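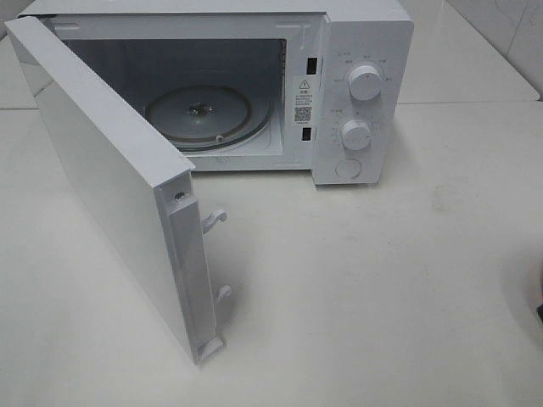 **Resort fee at the Saarinen in Hastmont, room 162**

**prusau_bound:** Three nights in February and the bill had a $26 a day "wellness fee." The wellness was a sauna closed until 4 pm and a bowl of apples.

**millrace:** It's on the booking page. I read it.

**prusau_bound:** In gray, under the parking map.

**tubthumper:** I like that sauna. Hot, quiet, no flute music. Worth the fee if you go every night.

**millrace:** Same. The apples were fine too.

**prusau_bound:** I had one apple. Anyone know if the front desk will take the fee off, or do I have to email?

**tubthumper:** Email. They took off one night for me.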